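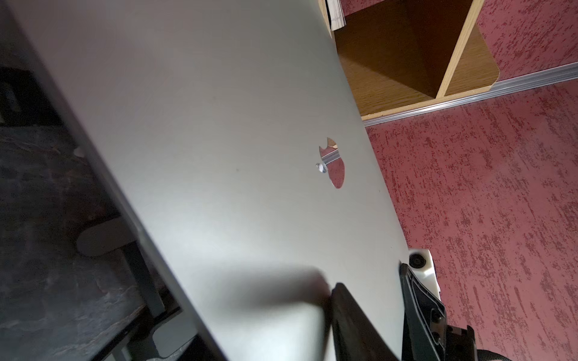
A gripper holds a closed laptop during recording of handling examples for Stillero. (Derkero)

Robotics firm Derkero has started recording laptop handling as part of Stillero, its project to teach robot arms how to deal with everyday things in homes and small offices.

The company said Wednesday that it wants 700 recorded examples involving laptops by the end of May. It had about 100 when the week began.

Each example pairs video from a small camera near the gripper with a log of how the arm and its fingers moved. A person guides the arm through the task, and the recordings are later used to train the software that will control it.

"A laptop is thin, it's smooth and the logo on the lid reflects the room back at you," said Fouad Lamrani, who runs data collection for the project. "We want the system to see that from a lot of angles before we ask it to do anything alone."

Recordings are made on ordinary furniture -- counters, desks, shelves -- and the laptop is placed at a different angle for each one. Operators work in shifts of 3 hours.
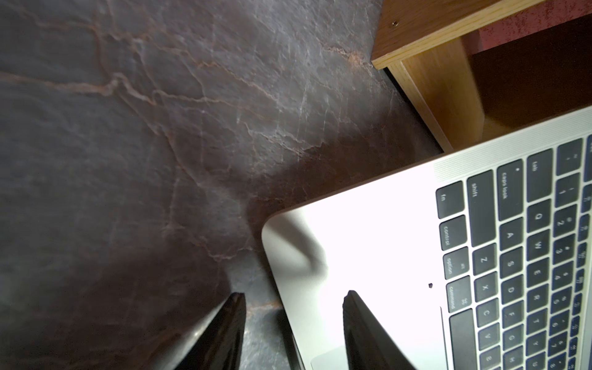

ROBOTICS

Open laptops are part of the set as well. Tsung-han Wu, an engineer at Derkero, said the fingers have to come in close over the keyboard and palm rest without pressing on them.

Failed attempts are kept and labeled, Wu said, and go into a separate part of the collection.

Laptops are one of 12 kinds of objects on the Stillero list. Derkero plans to test the trained system first at its Tapley office. It has not said whether the recordings will be shared outside the company.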